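Household Storage, Unit 11: Mixed Boxes
Notes by Liam Mac Giolla

The usual advice says to sort small things by type before boxing them. I have my doubts. Most people give up halfway, and the leftovers end up together anyway. 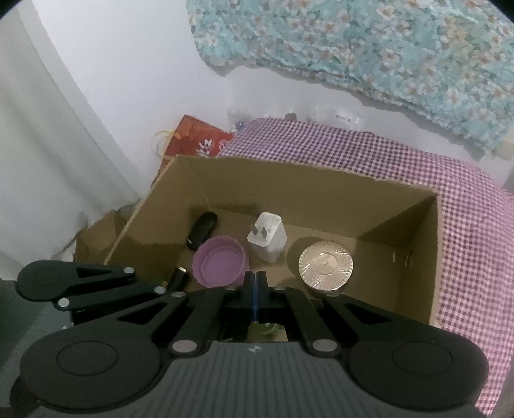 Shape matters more than type, whatever the Domex checklist claims. Round things waste floor space, and lids are trusted far too much. Take the purple plastic bowl: its open top could hold something smaller – the round gold container beside it, if it fits. Measure first.

For March: read page 12.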